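Notebook — Okemer studio, back bench
February, started 9:40 in the morning
by Morag Dalgleish

Home Notebook Materials Prints About
Search this notebook Go

Gum arabic resist over watercolor, second round of tests
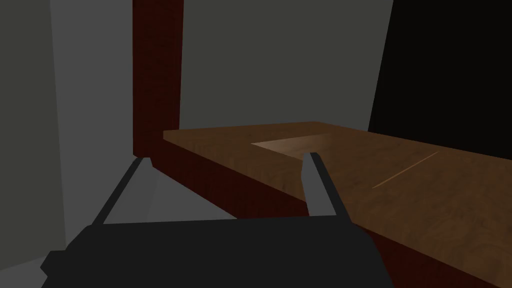

Wooden tabletop and dark red post, rendered.

I continue from the last entry, where I stopped with three sheets still under the boards. They are flat now, except the smallest, which has a curl on the long side because I did not wet the back evenly. I will not use it for the comparison. It can be a sheet for testing brushes.

The question is still the same one. I want to keep a light shape inside a dark wash without masking fluid. Masking fluid gives me a hard edge like it was cut with scissors, and on the soft paper from Wike it also takes the surface away when I rub it off. Mhairi Kerr told me she paints thick gum arabic where she wants the light, lets it dry completely, then puts the wash over it and afterwards lifts everything with clean water. The gum dissolves and the color on top goes with it. In the first round I got something gray and sticky. So this is the second round.

Paper: Wike soft, the heavy one, cut in quarters. Also one quarter of the Clernivley hot pressed, only to compare. The Clernivley has much more size in it and I expected the color would lift more easily from there.

Gum: the bottle from the shop, not diluted, for strips 1 and 2. For strips 3 and 4 I used the gum I mixed myself from the powder, one part powder and two parts hot water, left overnight and passed through a piece of old stocking. It is darker than the one from the shop and it smells a little like bread. I added one drop of clove oil so that it does not go bad.

Colors: a dark blue and a burnt brown from the Fesis tubes, mixed on the plate until it was nearly black. I know the blue stains less than the green I used last time. I think the green was half of my problem in the first round.

10:15

Painted the gum shapes. I made the same shape on every strip, a simple leaf as long as my thumb, with a thin stem. The stem is the hard part. With the shop gum the brush leaves a bead at the end of each stroke and the bead spreads sideways when I look away. With my own gum, the thick one, the line stays where I put it, but it is difficult to see on the paper. I put the smallest touch of yellow in it so I can follow what I am doing. Mhairi does not like this, she says the yellow stays behind. I will see.

For the brush I took the old number 3 round, the one with the split handle. Gum is not kind to a brush if it dries in it, so I kept the brush standing in a cup of warm water between the strips and wiped it each time.

10:50

The gum is still tacky. Last time I was impatient here and used the hair dryer, and the gum got small cracks in it, like an old plate. The wash went into the cracks and left a net of dark lines that did not come out. It was quite beautiful but not what I wanted. This time no hair dryer. I cleaned the palette, wrote the labels and answered the message from Clernivley about the order. They have the hot pressed again, but only in the full sheets.

12:30

Dry to the finger. When I hold the strip against the window the gum has a shine and the paper around it has not. Good, this also helps me to find the stem.

Washes. I did each one in a different way and I write it down carefully because in the last entry I did not, and then I could not repeat anything.

Strip 1, shop gum. Big flat brush, very wet wash, board tilted, going over the gum only once. The wash pulled back from the gum a little at first and then closed over it. I could see the edge of the leaf become soft already while it was wet. So the gum was dissolving from below.

Strip 2, shop gum. The same brush but the wash is thick and the brush is almost dry. It covered the gum well and the edge stayed sharp. There are white spots where the brush jumped over the grain of the paper. Maybe acceptable for a tree or a wall, not for a sky.

Strip 3, own gum. Very wet wash, tilted, one time over. Much better than strip 1. The thick gum resists longer. At the tip of the leaf there is a small cloud where the gum was thin.

Strip 4, own gum. Middle wash, I mean like milk, board flat, and I laid the color on from both sides toward the leaf and crossed it only at the end. This took longer but it is clearly the one I would choose.

Clernivley quarter, own gum, same as strip 4. The color sat on the surface in a puddle and dried with a dark border. I should have expected this from hot pressed paper. I leave it in the test anyway.

Lunch. I put everything on the high shelf, flat.

2:20 in the afternoon

Lifting. I used a soft flat brush, clean water of the room temperature, and a piece of cotton cloth. Wet the leaf, wait, wet again, then press the cloth without rubbing. I repeat until the cloth comes away clean.

Strip 1: the leaf came out as a middle gray with no edge at all. It looks like a leaf seen through a bathroom window. Not useful for this, but I want to remember it for fog.

Strip 2: light leaf, good edge, and the stem is half there. In the place where the bead was, the stem has a small knob.

Strip 3: light leaf, the edge is soft on the lower side and firm on the upper side, because the water was running down. I like this one more than I expected. It looks like light is coming from the top.

Strip 4: the best. The leaf is almost the white of the paper and the stem is complete. The yellow is visible if you know about it. So Mhairi is right, it stays behind, but in a warm picture I would even want this.

Clernivley: the lifting was very easy, too easy. The water ran outside of the leaf and lifted the background also, so now I have a leaf with a pale ring. If I use hot pressed I need a smaller brush and much less water.

I then tried to put a glaze over strip 4, a thin layer of the Fesis brown, to see if there is gum left in the paper. There is. The glaze looks shiny inside the leaf and matt outside. I washed the leaf area one more time and glazed again on the other end, and the shine is weaker but not gone. For a picture behind glass it does not matter so much. For a card it matters.

3:45

Mhairi came by and looked at the strips. Her remarks, as I remember them:

— She lets the gum dry overnight, always, also in summer.
— She does the lifting in two steps with a full drying between. The first step takes away most of the dark color, the second takes the gum. In this way you do not push the dark color into the paper while it is swimming in dissolved gum. I think this is the important point and I did not know it.
— She thinks my own gum is too thick for fine lines and that I should try one part to two and a half.
— She asked why I do not scratch the stem out with a knife at the end. I said that I want to learn this first. She said this is fine but that the knife is faster.

She also took the fog leaf, strip 1, and held it far away and asked if she can have it. I said after I have scanned it.

Things that went wrong today and are my own fault: I wrote the labels in the water soluble pencil, so the label of strip 3 is now a blue stain. I know it is strip 3 only because the others are readable. I forgot to write down how long I waited between the first and second wetting. And I used the same water for the lifting of strips 1 and 2, so strip 2 may be a bit grayer than it should be.

For the next round:

Gum at one part to two and a half, overnight drying.
Two step lifting, with the clock next to me.
Wike soft only. I put the hot pressed away for the moment.
Try the blue alone, without the brown, to see which one of the two stays in the paper.
One strip with honey in the gum. I read somewhere that it keeps the gum from cracking. If this is true then maybe the hair dryer is possible again.
Labels in normal pencil!

The order number for the gum powder is 2543, I write it here because I always look for it. The bag is still more than half full. The price at the moment is 27 with the shipping, so next time I will ask Mhairi if she wants to share one.

5:10

Strip 4 and the Clernivley quarter are under the board with the heavy books. The brush with the split handle is washed with soap and lies flat. The clove oil is in the cold cupboard behind the ink. I painted three more leaves with the shop gum on leftover paper and left them to dry for tomorrow, and turned the heater down to the lowest.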